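Plerley 매장 포장 코너 설치·운영 안내서
4장. 작업대 준비와 종이 재단, 대각선 포장

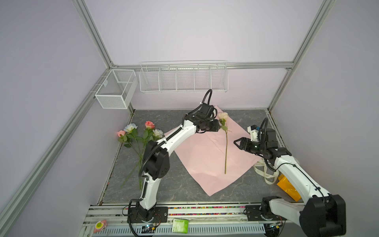 그림 4-1. 대리석 무늬 상판 위에 비스듬히 놓은 분홍색 포장지. 뒷벽에는 칸이 나뉜 흰색 철망 선반.

이 장은 포장 코너를 처음 맡는 직원이 읽는다. 포장지 회사와 도구 회사에서 나눠 주는 안내물을 이미 읽었다면 거기 적힌 소요 시간과 절약률은 일단 잊는 편이 낫다. Dandton 지점에서 한 철 동안 따라 해 봤지만 적힌 대로 나온 적이 드물다. 확인된 것만 적으려고 했고, 확인하지 못한 것은 못 했다고 적었다.

4.1 작업대 자리 잡기

1. 작업대를 계산대에서 팔을 뻗어 닿지 않는 곳에 둔다. 계산대 옆에 붙이면 손님 동선이 짧아진다는 말이 있는데, 영수증과 쇼핑백이 상판으로 밀려와 종이를 펼 자리가 먼저 없어진다.
2. 상판 높이를 팔꿈치보다 조금 낮게 맞춘다. 높이 조절이 안 되는 작업대라면 발판을 쓴다.
3. 상판을 마른 천으로 닦는다. 물기 있는 행주를 썼다면 다 마를 때까지 종이를 올리지 않는다.
4. 조명을 켜고 손 그림자가 자르는 선 위에 지는지 본다. 그림자가 지면 작업대를 돌린다. 조명을 옮기는 것보다 빠르다.

참고: 무늬가 있는 상판은 때가 덜 타 보인다는 이유로 많이 권한다. 때가 안 보이는 것과 때가 없는 것은 다른 문제이고, 밝은 색 종이를 뒤집어 보면 금방 드러난다. 상판 무늬와 관계없이 교대할 때마다 닦는다.

주의: 미끄럼 방지 매트를 상판 전체에 깔지 말 것. 얇은 종이가 매트 결을 따라 눌려 자국이 남는다. 매트는 상자를 잠시 올려 두는 구석에만 쓴다.

4.2 벽면 수납

벽에 거는 철망 바구니나 칸막이 선반은 있으면 편하다. 다만 카탈로그에 나오는 것처럼 리본, 테이프, 스티커, 가위, 카드가 칸마다 얌전히 들어 있는 상태는 개점 첫날 오전까지만 유지된다고 보면 된다. 칸이 많을수록 정리가 잘된다는 주장은 믿지 않는다. 칸이 많으면 물건이 더 여러 군데로 흩어지기도 한다.

1. 가장 자주 쓰는 것 하나만 정해 오른손 쪽 칸에 넣는다. 왼손잡이는 반대로 한다.
2. 가위와 칼은 벽면 수납에 넣지 않고 서랍에 둔다.
3. 리본은 심에 감긴 채로 넣고, 풀린 끝은 테이프로 붙여 둔다.
4. 선반이 채워지면 손으로 앞쪽을 한 번 눌러 본다. 흔들리면 내용물을 반으로 줄이고 고정 나사를 다시 조인다.
5. 남은 자투리 종이를 선반에 꽂아 두지 않는다. 쓸 것 같아도 쓰지 않는다. 4.6의 기준에 따라 보관하거나 버린다.

4.3 종이 고르기

현재 매장에 들어오는 롤 종이는 Dedov와 Jaramillo 두 곳의 것이다. 어느 쪽이 낫냐는 질문이 본사로 계속 들어오는데, 종이마다 달라서 한쪽 손을 들어 주기 어렵다. Dedov의 단색지는 접은 선이 또렷하게 서고, 대신 한번 잘못 접으면 그 선이 끝까지 남는다. Jaramillo의 무늬지는 구김이 덜 보인다. 덜 보일 뿐이고 덜 구겨지는지는 모르겠다.

1. 롤에서 손바닥만 한 조각을 잘라 반으로 접는다.
2. 접은 선을 손톱으로 한 번 훑고 다시 편다.
3. 선을 따라 색이 하얗게 일어나면 모서리가 날카로운 상자에는 쓰지 않는다.
4. 같은 조각에 테이프를 붙였다가 천천히 뗀다. 표면이 함께 벗겨지면 그 롤에는 수정용 테이프를 쓰지 않고, 처음부터 양면테이프로 안쪽에서 붙인다.

참고: 연한 분홍이나 크림색 같은 옅은 단색지는 주름이 가장 잘 보이는 축에 든다. 손님이 고르는 빈도는 높다. 진열할 때 무늬지를 앞에 두면 옅은 색 선택이 줄어든다는 조언을 받아 바꿔 보았으나 달라진 것을 느끼지 못했다.

4.4 크기 재기와 자르기

안내물마다 나오는 공식이 있다. 둘레에 여유분을 더하고, 높이의 몇 할을 더하고 하는 식이다. 틀린 공식은 아니지만 상자가 반듯할 때 이야기다. 매장에 오는 상자는 뚜껑이 떠 있거나 바닥이 눌린 것이 많으므로 종이를 대 보는 쪽이 확실하다.

1. 상판에 종이를 무늬 면이 아래로 가게 편다.
2. 상자를 종이 가장자리 가까이에 놓고, 종이로 한 바퀴 감싸 본다.
3. 겹치는 부분이 손가락 두 마디쯤 되는 곳에 연필로 점을 찍는다.
4. 양옆으로 남는 종이가 상자 높이보다 조금 짧은지 본다. 상자 높이보다 길면 옆면을 접을 때 두꺼워진다.
5. 상자를 치우고 점을 기준으로 종이를 접어 선을 만든 뒤, 그 선을 따라 자른다.
6. 자른 종이의 네 귀퉁이를 확인한다. 한쪽이 비뚤어졌다면 비뚤어진 쪽이 바닥으로 가게 쓴다.

주의: 슬라이드식 재단기는 가위보다 빠르다고 소개되지만, 날이 무뎌지는 시점을 알려 주는 표시가 없다. 종이 끝에 보풀이 보이면 이미 늦은 것이다. 날을 바꾸고 나서 첫 장은 자투리로 시험한다.

주의: 손님이 보는 앞에서 종이를 당겨 찢지 말 것. 익숙한 직원이 깔끔하게 찢는 것을 보고 따라 하는 경우가 있는데, 롤 한 줄을 버리게 된다.

4.5 대각선으로 싸기

종이를 마름모 방향으로 놓고 상자를 그 위에 비스듬히 올려 싸는 방식이다. 테이프를 적게 쓰고 손이 빠르다는 평이 있다. 테이프는 확실히 덜 든다. 속도는 사람에 따라 다르다. Rozália Nyitrai가 Dandton에서 시범을 보였을 때는 보는 사람이 순서를 놓칠 만큼 빨랐고, 같은 날 배운 직원들은 평소 방식보다 한참 더 걸렸다. 얇고 납작한 상자부터 연습한다. 정육면체에 가까운 상자에 이 방식을 쓰면 종이가 많이 들고, 뒷면에 접힌 자리가 뭉친다.

1. 종이를 무늬 면이 아래로 가게 놓고, 한 귀퉁이가 몸 쪽을 향하도록 돌린다.
2. 종이의 큰 주름을 손바닥으로 바깥쪽을 향해 민다. 잔주름은 포장하면서 당기면 어느 정도 펴진다. 다 펴지지는 않는다.
3. 상자를 뒤집어 종이 가운데보다 조금 아래에 놓는다. 상자의 긴 변이 몸과 나란하게 한다.
4. 몸 쪽 귀퉁이를 상자 위로 덮는다. 상자 모서리가 모두 종이 안쪽에 있는지 확인한다. 하나라도 나와 있으면 상자를 옮기고 다시 한다.
5. 왼쪽 종이를 상자 옆면에 붙이듯 세우고, 남는 부분을 안으로 접어 넣은 다음 위로 덮는다.
6. 상자를 왼손으로 누른 채 오른쪽도 같은 방법으로 접는다.
7. 마지막 귀퉁이를 당겨 덮고, 끝을 안으로 접어 직선으로 만든다.
8. 테이프를 한 번만 붙인다. 두 번 이상 붙여야 고정된다면 앞 단계 어딘가가 느슨한 것이다. 5번부터 다시 접는다.

참고: 상자를 굴리면서 싸는 변형도 있다. 유리나 도자기가 든 상자에는 쓰지 않는다. 내용물을 모르면 손님에게 묻는다.

참고: 영상을 보고 익히라는 권유가 많다. 영상 속 상자는 대개 새것이고 모서리가 빳빳하다. 매장 창고에 있는 눌린 상자로 같은 결과가 나오지 않는다고 해서 손이 서툰 것으로 볼 필요는 없다.

4.6 자투리와 재고

1. 자른 뒤 남은 종이가 A4 용지보다 작으면 버린다.
2. 그보다 크면 펴서 평평하게 눕혀 둔다. 말아 두면 다음에 쓸 때 끝이 계속 올라온다.
3. 보관한 자투리가 20장이 되면 위쪽 6장만 남기고 정리한다.
4. 롤 재고를 주문할 때는 품목 번호 1457을 적는다. 색상 이름만 적으면 광택지가 오는 일이 있다.
5. 배송된 롤은 비닐을 벗기지 않고 세워 둔다.

공급처는 자투리를 모아 리본 장식이나 태그로 다시 쓰면 낭비가 없다고 한다. Dennis Swai가 10월에 해 보았고, 태그를 오리는 데 든 시간이 새 태그 한 묶음을 사는 값보다 비쌌다. 손님이 없는 오전에 손을 놀리기 싫은 직원이 하는 것까지 말리지는 않는다.

4.7 자주 생기는 문제

옆면이 불룩하다
여유분이 길다. 종이를 다시 펴고 양옆을 손가락 한 마디만큼 자른다. 테이프를 더 붙여 누르는 것은 해결책이 못 된다.

접은 선이 터진다
종이를 너무 세게 당겼거나 상자 모서리가 날카롭다. 모서리에 얇은 종이를 한 겹 대고 다시 싼다. 같은 롤에서 거듭 터지면 롤을 빼 두고 Jabari Mugo에게 알린다.

무늬가 맞지 않는다
뒷면의 이음선에서 무늬를 맞추려면 종이가 더 든다. 손님이 요청하지 않으면 맞추지 않는다. 줄무늬만 예외로 한다.

종이에 손자국이 남는다
핸드크림이 원인인 경우가 많다. 면장갑을 쓰라는 안내도 있으나 장갑을 끼면 테이프를 다루기 어렵다. 손을 씻고 완전히 말린 뒤 작업한다.

테이프가 떨어진다
추운 날 창고에서 바로 꺼낸 상자에서 자주 보고된다. 상자를 매장 안에 잠시 두었다가 싸면 나아진다는 직원이 있고, 차이가 없다는 직원도 있다. 원인이 확인될 때까지는 양면테이프를 쓴다.

리본 묶기는 5장에서 다룬다. 5장의 그림은 오른손잡이 기준이다.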